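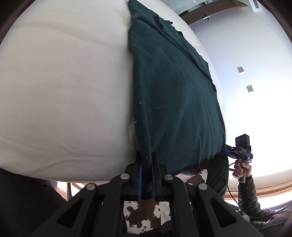
[Plendness-knit] Re: Felting on the elbows, and what to do before it spreads

March 2023

To: Plendness knitting and mending list
Subject: Re: Felting on the elbows, and what to do before it spreads

A member in Gindcombe wrote:

> I have a wool pullover that I bought secondhand in November. It was
> fine when I got it. I have washed it by hand a few times in cool water
> and now both elbows have gone thick and flat, and the underarms are
> starting to do the same. The rest of the body still looks all right.
> The label is gone so I don't know what it is made of, but it smells
> like wool when wet. Am I washing it wrong? Can the elbows be brought
> back? I would also like to know if it is worth buying one of the
> battery shavers. I have seen them for very little money and for quite
> a lot.
>
> Also, does anyone still have the list's old handout on storing
> woolens? The link on the Plendness page goes nowhere.

I'll take these in order.

Are you washing it wrong? Probably not by much. Felting needs moisture and rubbing, and heat speeds it up. Elbows and underarms get all of that from being worn, so those spots go first even on a sweater that is never washed badly. What might be adding to it is how you handle it in the sink. If you are squeezing and swishing, stop. Fill the basin first, stir in the soap, push the sweater under and leave it alone for 15 minutes or so. Lift it out with both hands under it, drain, and put it back in clean water of the same temperature. Going from cool to warm or warm to cool does more harm than people expect.

I used the Kinnear wool soap for years and now use plain baby shampoo. I can't tell the difference in the result. The Kinnear doesn't need rinsing, so that is one less trip in and out of the basin if your back is bad.

Don't wring. Roll it in a towel, press on the roll, then unroll it and dry it flat. I dry mine on a spare bed with an old sheet over it. A rack with mesh is faster but I have had ribbing come out with dents in it.

Can the elbows be brought back? Partly. Once the fibers have locked together they don't unlock. What you can do is relax the area and stretch it a little. Soak the sweater in cool water with a capful of hair conditioner for half an hour, press the water out, and pull the elbows gently in both directions while damp. Do it two or three times over a few weeks. I got one cardigan from stiff to just thick this way. I have also had one where it did nothing at all, and I cut that one up for patches.

If you think the elbows will go through in the end, the time to reinforce them is now, from the inside, while there is still fabric to sew to. Swiss darning over the worn stitches works well on plain knitting. Pick a yarn slightly thinner than the original or the elbow ends up like a board. On a fine machine knit I would not try it unless you have very good light – I put a patch on those and leave it at that.

On shavers: I have owned three. The cheap one ran on two batteries and made a hole in a vest the second time I used it. The second was a Hokell with a metal guard, and I have had it long enough to be on my second blade. The third was a gift and lives in a drawer. The guard matters more than the price. If you can push a fingertip against it and feel it give, don't buy it. Lay the sweater on something firm, keep the fabric flat with your other hand, and don't go over ribbing or seams at all. Use a comb there.

A shaver takes off pills. It won't do anything for felting except make it look smoother. Each pass also removes some wool, so once or twice a season is plenty.

On the handout: I have a paper copy. It dates from when the list had 80 members and still met in the room over the Gindcombe library. I typed up the main part this morning:

1. Wash everything before putting it away. Moths go for food stains and sweat before clean wool.
2. Let it dry a full day longer than you think it needs.
3. Fold, don't hang. Heavy knits drop at the shoulders.
4. Cotton bags or a lidded box. Plastic is fine if item 2 was followed.
5. Cedar has to be sanded every year or it is just wood.
6. Take everything out and shake it once in the middle of summer.

There was a seventh item about mothballs which I have left off. I don't think any of us would give that advice now.

If you find moth damage, bag the sweater and freeze it. The handout says three days. I do two weeks, at around 0 degrees F, then thaw it without opening the bag.

One more thing. You said it smells like wool when wet, but plenty of blends do too. If you can pull a loose end from an inside seam, hold it with tweezers over the sink and put a match to it. Wool is slow to catch and leaves a crumbly ash. If it leaves a hard bead there is synthetic in it. That would also tell you how much the conditioner soak is likely to do.

I can scan the full handout if more people want it. It is 17 pages, and the back half is sock patterns.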